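Fomton Bore Sighter - Setup Guide
Section 5: Mounting and first zero

Rev. Apr 28, 2023. Replaces the February sheet. If yours still says "press twice to lock" toss it, that step is gone.

CAUTION: Rifle unloaded, magazine out, bolt open. Look in the chamber, then check it again with a finger. Never chamber a live round with the sighter in the muzzle. Laser on = don't look into it, don't point it at anybody.

Before you start
Batteries in, plus side toward the cap. Correct arbor for your caliber, size is stamped on the shoulder. Bore clean and dry - oil on the arbor lets it creep and your dot will wander.

1. Rifle in a rest or padded vise. Snug, not crushed. Optic rings already torqued to the ring maker's spec.

2. Slide arbor into muzzle until the rubber collar seats. Light twist clockwise. No force. If it wont go in, wrong arbor, stop.

3. Switch on. Wait 10 seconds for the dot to settle.

4. Rotate the sighter a full turn by hand. Dot should stay put or draw a very small circle. Big circle means the collar isn't seated. Back to step 2.

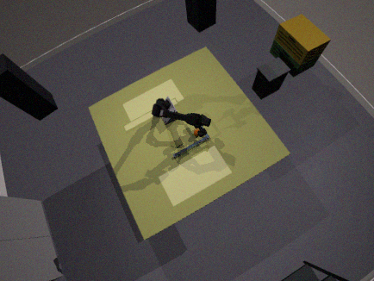

Fig. 5-2. Arm on mat, from above.

5. Hang the target card 25 yards out, level with the bore. Indoors is fine. Bright sun is not, you'll lose the dot.

6. Put the dot on the lower cross. Don't touch the rifle after this.

7. Look through the optic. Turn elevation and windage until the reticle sits on the upper cross. The gap on the card already allows for sight height on a flat top AR with a standard mount. Other setups, use the Pruvgate offset table in the back of the guide.

8. Switch off. REMOVE THE SIGHTER. Look down the bore from the chamber end and make sure you see daylight.

NOTE: Dot drifts after you let go of the turret? Usually a loose ring or the rest shifting. Check those before you return the unit.

NOTE: Below freezing the batteries drop off fast. Keep the spare set in a pocket.

At the range
Bore sighting only gets you on paper. Start at 25 yards, fire 5 rounds, adjust off the center of the group, then move back. Fine zero with the ammo you plan to use, changing loads can move it.

Storage
Batteries out if its sitting more than 2 months. Wipe arbors with a dry cloth, no solvent on the rubber collars. Spare collars are listed under Núñez kit in the parts pages, arbors under Grarotlow.

Section 6 covers lens cleaning and dot alignment.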